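Grurneo Home & Garden Forum > Groundworks and Drainage > Patio laid level with the house, now puddling

lau_terrace
Posted 15/10/2008
Looking for opinions before I lift anything. The patio at the back of our place in Flurville was laid in March by the previous owners' contractor. Riven concrete flags, 50 mm thick, on a mortar bed over compacted hardcore. Width off the house wall is 6 m. I put a long level and a tape on it at the weekend and the total fall away from the house is 11 mm. Water stands in two places after moderate rain and stays until the next day. Finished surface is two courses below the damp proof course, so no immediate panic there. Is it worth relaying, or can I cut in a channel drain and live with it?

Hinudell
Eleven over six metres is as good as flat. The usual figure is 1 in 60 for riven flags, so you should have 100 mm over that width. Riven needs more than smooth because the surface itself holds water. A channel won't fix it, as the water has to get to the channel first. Relay it.

gravelboard
Disagree with the above, at least in part. Where are the two puddles? If both are at the far end then a channel along that edge will take most of it. If they are mid-slab you have low flags and those can be lifted one at a time. I would not break out 6 m of sound mortar bed for two low flags.

lau_terrace
One is mid-slab, one is roughly a flag and a half from the back door. The second is the one that bothers me.

Hinudell
Then the one near the door settles it. Lifting single flags on a full mortar bed usually costs you the flag, and the neighbours' joints as well. You then have a new flag that doesn't match and the same overall fall as before.

M. Mangundap
Retired from groundworks, so take this as one view. Both replies are partly right. Before deciding anything, do the following.

Pull a string line from the wall to the outer edge at three positions and measure down to the surface every half metre. Write it on a plan. An overall fall tells you very little on its own, because the slab may fall properly for 4 m and then run back up. I have seen that often where the edging was set first and the flags were brought up to meet it.

If it does run back up, you only need to relay the outer part, and the lawn edge drops with it.
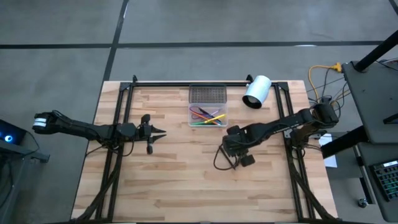

Can a channel drain go against the house wall if the patio falls towards it?
Only as a last resort, and only with a proper outlet to a soakaway or surface water drain. It must be kept clear, as a blocked channel at the wall puts the water exactly where you don't want it.

For the outlet, check what the ground does before you dig a soakaway. Dig a test pit, fill it, let it drain, fill it again and time the second one. Heavy clay will give you a pond with a grating on top.

Mawar Mangundap

gravelboard
Agree on the string lines. I'd still price the channel. A day's work with a hired saw against a week of relaying and a skip.

Hinudell
A channel set level across a flat patio has puddles on both sides of it. I have taken two out for that reason. Price it if you like.

gravelboard
Then they were set too high. The grating should sit 3 mm or so below the flags.

Hinudell
They were set at the right height. The patio had no fall.

lau_terrace
Lines done. Falls 38 mm over the first 4 m, then rises 27 mm to the edging. So Mawar was right about the edging being set first. The puddle near the door is a separate low flag, rocking slightly at one corner.

M. Mangundap
Relay the outer 2 m and lower the edging. Even the first 4 m is only about 1 in 105, which is slack for riven, but I would leave it through a winter and see. Lift the rocking flag now. If it rocks, the bed has let go and it will come up whole.

Hinudell
Still short of 1 in 60. I'd do the lot while the saw and mixer are there.

lau_terrace
Outer section first. Does the edging need to be haunched both sides or just the lawn side?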